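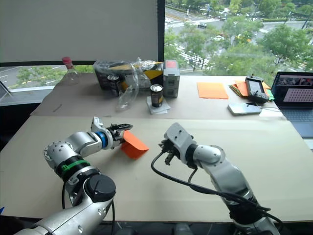 从斯卡斯陶(Skastau)寄来的信,在路上走了一个冬天。信封很薄,里面只有一张纸,纸上写着:你父亲的钟,我们找到了,请你来拿。下面没有名字,只有一个地址,和一个很小的印章,印着Parri钟表行。我读这封信的时候,坐在宽大的窗户旁边,窗外是城里的街,街边有一排树。我把信读了三遍,然后抬头看那些树,看了很久。我父亲也是喜欢坐在窗边的人。他说,修钟需要两种光,一种是灯光,用来看零件,一种是街上的光,用来休息眼睛。

我在这个国家住了很多年,我的话说得还是慢。店里的人听我说话的时候,常常会把头低一点,好像我的声音是从很低的地方来的。我不生气。我父亲教过我,听一座钟,也要把头低下来。

三月里,我坐火车去斯卡斯陶。火车上很冷,我把信放在大衣里面的口袋,每过一个站就摸一次。对面坐着一位老太太,她带了煮鸡蛋,给了我一个。我说谢谢,她问我去做什么。我说,去拿一座钟。她点点头,又问,那座钟还走吗?我说我不知道。她说,那你应该带一块布,钟怕冷。我没有带布,我只有一条围巾。

我父亲的钟是一座挂钟,不大,外壳是深色的,玻璃门的左下角有一条裂纹。那条裂纹是我做的。我五岁的时候想知道钟摆为什么不累,就用勺子敲门,请它停下来。父亲没有骂我。他用手指沿着裂纹走了一遍,说,现在它有一条河了。后来我们家里的人都叫那个地方“河”。母亲擦钟的时候会说,河那里要轻一点。

我们离开赞多夫(Zandov)那一年,不能带大的东西。父亲把钟卖给一个收旧货的人,价钱是八百。他回来的时候把钱放在桌上,数也没有数,就去洗手了。他洗了很长时间。晚上家里没有钟的声音,我们三个人都睡不着。母亲说,太安静了,像下了雪。父亲说,睡吧,明天要走路。

以后他再也没有修过钟。在新的城市,他在格伦登(Grundon)面包厂工作,夜里上班,早上回来,衣服上都是面粉。有时候他经过钟表店,会站一会儿,看橱窗里的钟是不是都对。如果有一座钟慢了,他就很不安,走出去很远还要回头。有一次他走进店里,告诉店员,左边第二座钟慢了四分钟。店员说谢谢您先生,但是没有去动它。父亲第二天又去看,还是慢四分钟。他回家以后没有说话,只喝了两杯茶。

到斯卡斯陶的时候已经是下午。钟表行在一条很窄的路上,门比路面低两级台阶。我推开门,铃响了,然后我听见许多钟一起走的声音。我忽然不能向前走。那种声音我太久没有听到了,我的腿比我先认出来。

店主是一个年纪不大的女人,戴着修表用的放大镜,推在额头上。她问我是不是来拿挂钟的。我把信给她看,她笑了,说这封信走得真慢,她以为我不会来了。她走到后面的房间,抱着一个用旧毛毯包好的东西出来,放在柜台上。原来钟已经有一块布了。

她打开毛毯。我第一眼看的是玻璃门的左下角。

河还在。

“您怎么知道是我们的?”我问。

她把钟轻轻地转过来,打开后面的小板。木板里面有铅笔写的字,是我父亲的字,很小,很整齐。每次给钟上油,他都写下年份和月份,这个习惯我是知道的。可是在最下面一行,他写了我们的姓,和我们要去的城市。字比上面的大一些,也重一些,有一个地方铅笔断过,又重新写了。

“我按这个姓去找的,”她说,“问了很多地方。城里姓这个姓的,只有您一家。”

我站在那里,想他是什么时候写的。应该是卖钟的那天早上,我们还在睡觉。他把钟取下来,拆开板子,写字,再装好,抱着它出门。他从来没有告诉我们。也许他每次站在钟表店的橱窗前面,看的也不只是时间。这件事我现在没有办法问他了。

我问她要多少钱。她想了想,说她收来的时候花了一千,修理的钱她不要,因为几乎没有需要修的。我身上的现钱差一百。我很不好意思,说可以回去以后寄给她。她说好,又说,您可以慢慢寄,反正从这里寄信也是慢的。

她给我看怎么上弦。我没有说我会。我让她教完,因为她教得很认真,手的样子也很像我父亲,拇指先停一停,然后才用力。钟摆动了起来。店里的钟那么多,可是它一开始走,我就能把它的声音分出来,它在每一下后面有一点点拖,像一个人穿着大一号的鞋。

回去的火车上人很少。我把钟放在旁边的座位,毛毯外面又围了我的围巾。店主说路上应该让它停着,所以钟摆是用纸条固定好的,它不响。我有几次把头低下去听,当然什么也没有。检票的人走过来,看看我,看看那个座位,问我那是什么。

我想说,是我父亲的钟。可是我的话慢,这几个字到了嘴边,他已经在等了,头低下来一点。

“家里的钟,”我说,“我带它回家。”

他点点头,没有要它的票。外面天已经黑了,我打开大衣,摸了摸口袋里的信,又把围巾的一头塞紧,让它把左下角也盖住。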